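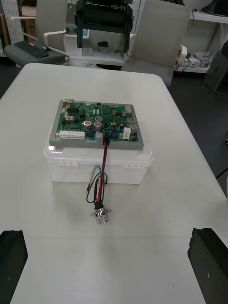 Dae-han Shin wrote to us in August that he would never again put a board and its harness into one bag, after he found a ring terminal bent flat against the solder side. His message was the beginning of this page.

Search the help pages
Search
Clear

Boards and Wire Harnesses: Frequent Questions
Last edited 15 Sep 2023

Can I keep the harness plugged into the board?
For a short time on the table, yes. For storage we ask you to unplug it. The weight of a hanging bundle pulls on the connector, and after some months the pins can become loose. Hold the plastic housing when you unplug, never the wires.

Can I put a board on top of a storage box?
You can, if the lid is flat and the board sits in its mounting frame. A plain plastic lid can hold static charge, so at Brekport we put an antistatic mat under any board that stays out overnight.

How long must I wait before I touch a board with big capacitors?
Disconnect the power first. Then measure the voltage with a meter, do not guess from the time. Some boards discharge in a minute, others keep their charge much longer. If you don't have a meter, please leave the board to a person who has one.

How should I pick up a harness with many branches?
Take it where the wires are bundled together, and let the branches hang freely. If you take it by one thin wire, all the weight goes to one crimp.

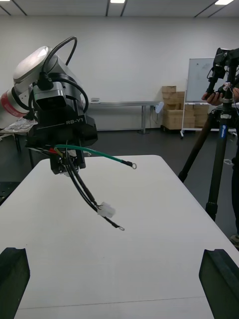 Give the branches a moment to stop swinging before you lay the harness down. Start with the longest branch and put the bundle down last, so nothing is caught under it.

Which wire is the ground?
Many people expect green, or green with yellow, and often this is correct. But we received older harnesses from Pistulach where the colors follow a different plan. Check the drawing, or measure. Color alone is not enough.

What is the longest harness you accept for repair?
The limit is 1150 mm, measured from the housing to the tip of the longest terminal. Longer ones we can quote separately.

My ring terminal turns on the wire. Is it still good?
No. A terminal that turns has a weak crimp. Cut it off and crimp a new one with the correct tool, then pull firmly by hand. 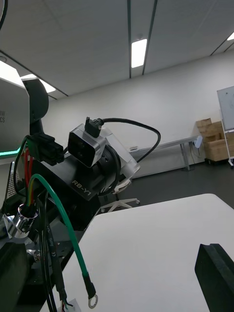 Pliers are not the correct tool, even if the result looks similar. With green or any other single wire you should also look at the insulation next to the crimp, where small cuts are easy to miss.

How do I label the cables?
One small tag per harness, close to the main connector. Write the part number and the revision. Tape becomes sticky in summer, please avoid it.

Related pages
Coiling long cables without twist
Choosing a crimp tool: the Furukawa notes
Sindita tags and pens, price list
Returning a board to Brekport

Comments (3)

Marta: Is it allowed to wash the plastic box with dish soap? Mine has old flux on the lid.

Brekport Help: Yes, with warm water. Let it dry fully with the lid open.

oldsolder: I coil mine at 40 cm and put them in flat drawers, no bent terminals so far. Could you add a part about round metal connectors? The dust caps are always missing.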